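Remote control demos for stacking bowls: the arm picks up two at once

Bảo Khúc
April 2025

I am teaching our arm to stack plastic bowls by remote control. I recorded 230 demos. When I drive it myself I can separate the bowls, but the trained policy closes on the place where two rims meet and lifts both. Should I record more?

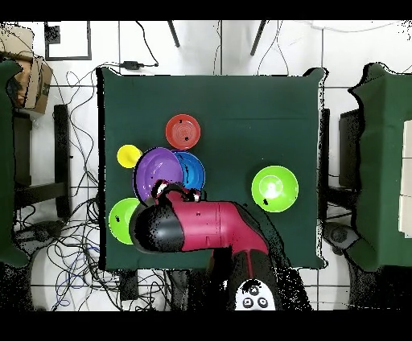 My demos always begin with the bowls in the same places. The gripper speed is the default one.

Ngân Đồng
I had the same problem. Please change the start positions every 8 demos, and let some bowls overlap at the start. Also stop for a moment above the rim before you close the fingers. If you hurry there, the robot learns to hurry too.

Fabian Brunner
More data. We have 3000.

Vy Quách
I do not agree with Fabian. Delete the demos where you corrected the grasp 2 times or more, then train again and compare.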